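Collecting examples with Lavero: your questions

What counts as one example?
One go at one small job, start to finish. I drive the arms, the recorder saves what they did and what the cameras saw, and I press the pedal. Lavero learns from the whole pile, so a single clumsy go won't sink it. The wallet set stands at 657 right now, and I want 1020 before we train again in April.

Why two arms?
Small soft things are a pain with one! Two grippers can meet over the middle of the table and share the work, which is how I'd do it with my own hands.
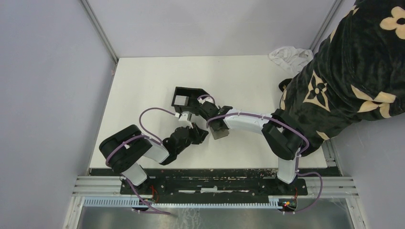
The downside is that driving both takes practice – my first 105 goes were pretty ugly, and I kept maybe half.

Do you reset the table every time?
Yep. I shift the item a little, turn it a bit, and go again. If everything always starts in the same spot, the model just learns the spot.

Which parts are hardest?
Straps and snaps, easily. A card holder with a little strap and a metal snap asks for a lot more care than a plain block, and I slow way down once the fingers get close.

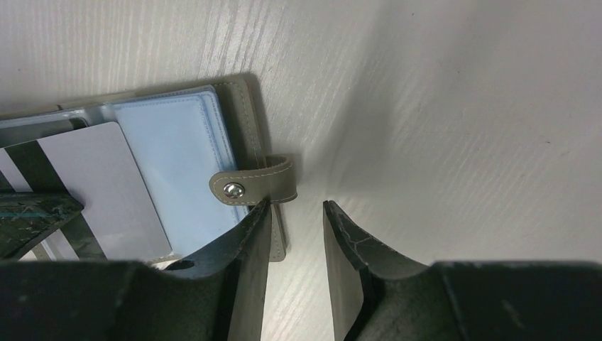
Tianyou Tan wrote in to say that slowing down so much near the strap teaches the model to hesitate, and that a steady pace all the way through worked better on the Avemel sets. Fair point – I'm trying it on Friday's batch.

Do you keep the failed goes?
I do, in their own folder, tagged "miss". Please don't delete yours either.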